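Mise en kit à deux bras : préparer le poste avant de lancer le cycle

Le poste assemble des lots de pièces pour le montage des modules Keken : deux moteurs, une carte ronde, un faisceau torsadé et un faisceau long par lot. Les bacs jaunes restent à gauche et à droite, le plateau inox au milieu. Régler la hauteur de prise bac par bac, jamais sur la moyenne.

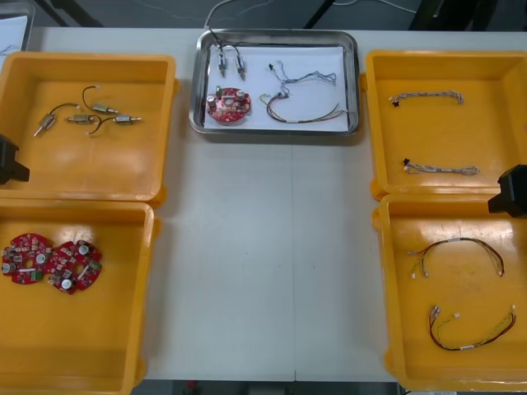
ASTUCES D'ATELIER – Câblage et petites pièces

Garnir le fond du plateau d'une feuille blanche. L'inox poli renvoie l'éclairage et fausse la détection des contours ; sur papier mat, le seuil réglé à 200 convient pour les cartes rouges comme pour les fils sombres. Changer la feuille dès qu'elle gondole.

Poser les faisceaux torsadés à l'horizontale, connecteur noir à gauche. La prise se fait près du connecteur, à vitesse réduite. Au-delà de 100 mm/s, le brin libre fouette et accroche le rebord du bac.
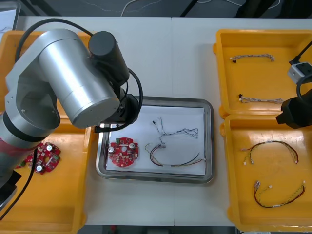 Atelier partagé Plamotgate – groupe Automatisation

Pour les cartes, saisir par la tranche. Ne pas serrer sur les condensateurs : ils dépassent et plient avant que l'effort mesuré n'augmente. Karim Bouzid a écrit une routine de reprise qui fait pivoter la pince si la carte se présente mal (fichier 443 du dossier commun).

Un seul bras à la fois au-dessus du plateau. Le verrouillage est logiciel – vérifier qu'il est actif après chaque redémarrage du contrôleur.
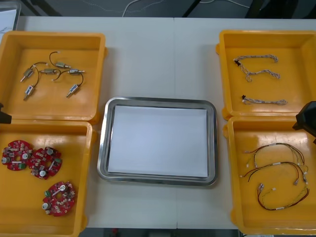

Recharger les bacs à l'arrêt complet, en démêlant les fils des moteurs. Trois pièces de chaque référence suffisent pour une série courte, sauf pour les moteurs, à compter en double. Les faisceaux rouge, noir et jaune se déposent en arc, sans croiser les connecteurs blancs. Yasmine Bennani tient à jour la liste des références ; lui signaler tout changement de longueur de câble avant la série d'août.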